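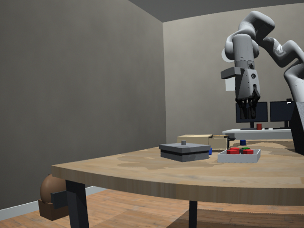 Robot arm over a wooden table (computer rendering).

From: Ronja Sæther
To: Members' list, precious metals and refining
Date: 4th February
Subject: Re: Settlement of silver grain lots after the change in assay terms

Dear Mr. Garba, dear members,

Thank you for your message of last week, which I quote below so that those who joined the list recently can follow the matter. I am replying on behalf of the trading desk at Hurner, and I have consulted our settlement office before doing so. The views on price at the end are my own.

Musa Garba wrote:

> Members will be aware that Vondráček has revised the terms on which it
> accepts silver grain for refining. Under the old terms, the seller's
> assay was taken as final unless the buyer objected within ten working
> days. Under the new terms, the refiner's own assay is final, and the
> seller may ask for an umpire only if the two results differ by more
> than the splitting limit.
>
> We at Muvengate have 17 lots in transit that were sold before the
> change and will be received after it. Our contracts refer to "the
> refiner's terms in force," without saying in force on which day. I
> should be grateful to know how other members read these words, and
> whether anyone has already settled a lot that falls in between.
>
> I would also ask whether members have seen the premium on small bars
> weaken in their own markets. Our local buyers have been very quiet
> since the new year, and two of the larger workshops are running down
> stock and have placed no fresh orders with us.

On the first question, our reading is that the terms in force are those that applied on the date of the contract. We have taken this position in writing with Vondráček in respect of our own deliveries. Their reply accepted it for lots shipped before the end of the year and reserved their position on the rest. We have one lot in the second group, with a net weight of 561 kilograms, and it has not been settled. A provisional payment was made in the usual way, and the balance is being held until the point is agreed.

Members should note that the date of the contract and the date of the pricing notice may not be the same. Where a seller has the right to fix the price later, the refiner may argue that the contract was not complete until the price was fixed. We do not accept that argument, but it has been raised with us by telephone, and I expect it will be raised with others. It would be sensible to have the original confirmation at hand, with the signature page, before any discussion takes place.

As to the umpire, the wording of the new terms leaves open who pays when the umpire's result falls exactly halfway between the two assays. The old terms divided the cost equally. We have asked for the same words to be put back. If Muvengate and others were to make the same request, it would carry more weight than a letter from one firm.

Mr. Garba did not mention sampling, and I would like to add a word on it. The revised terms allow the refiner to draw samples from the melt without the seller's representative being present, provided that notice has been given. The period of notice is not stated. At Dernach, where we also deliver, notice of three working days is given by e-mail, and a sealed reserve sample is kept until final settlement. I would suggest that members ask for both in any new contract.

On the second question, our experience is close to that of Muvengate. Demand for small bars has been slow in the past four weeks. The workshops that supply table silver and electrical contacts have been buying only what they need for the current month. We recorded 378 small bars sold in January at our own counter, and a good part of these went to one customer who was replacing stock. Premiums have narrowed on the smallest sizes and held steady on the kilogram bar.

Coin makers have been absent for longer. They bought heavily in July, when they expected a shortage of blanks, and they are still working through what they bought. I would not expect them to return in any size before the spring. Scrap, on the other hand, has come in steadily. We took in some 1491 kilograms over the quarter, most of it from dealers with whom we have worked for many years, and the quality was fair.

Gold has been a different matter, and I will leave it to those who follow it more closely. Our counter saw a small rise in inquiries when the price eased in the middle of last month. Few of those inquiries led to an order, as most customers seemed to be waiting for a lower level that did not come.

My own opinion, which should not be taken as that of the firm, is that silver premiums will stay soft while the workshops continue to draw on stock. Lease rates have eased a little, and there is no difficulty in finding metal for prompt delivery.

If members have settled a lot under the new terms, I would ask them to write to the list with the shipment date and the contract date. Weights and prices may be left out. Mr. Garba and I will prepare a short table from the replies and send it round before we write to Vondráček again.

Replies sent to me directly will be treated as confidential and will not be entered in the table without the sender's consent.

Yours sincerely,

Ronja Sæther
Physical Metals Desk
Hurner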